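Notas para la charla - bloque 2, después del café (calculad 19 minutos, que siempre me alargo)

Empiezo dando las gracias a la gente de Selleo por la sala y por la paciencia con los cables. Contar luego, sin prisa, de dónde sale la guía de Evmont: la primera versión tenía 67 reglas y no se la leía ni quien la escribió. En enero la dejamos en una hoja por las dos caras, y desde entonces la veo pegada en las paredes, con manchas de café, que es como me gusta verla. Preguntar quién trabaja con norma escrita y esperar a que levanten la mano, aunque el silencio se haga largo.
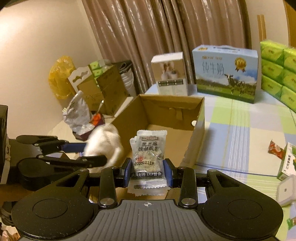
La regla que más discusiones nos ha traído es la del agarre: se presiona por los bordes, con las almohadillas limpias, y se anota cuántas piezas van en la pinza. Parece una manía mía, lo sé, pero en Pirine revisamos 665 registros y en 70 faltaba justo ese dato. Fijaos en los dos paquetitos, uno metido detrás del otro: si la ficha dice «un paquete», quien venga después aprenderá algo que no es. Y ya que estamos, mirad el polvillo sobre las piezas negras - la guía pide pasar un paño antes de cada sesión, y ese paño también se apunta.

Pasar a la regla del espacio compartido. Si hay dos pinzas en la misma mesa, se acuerda antes quién entra primero en la caja y se dice en voz alta. Contar lo de Nam, donde lo resolvieron con una simple palmada.

Si queda tiempo, abrir el turno de preguntas con la de siempre: qué hacemos con las tomas dudosas. Nosotros las guardamos aparte, con su motivo escrito, y no se borra ninguna hasta la revisión del mes.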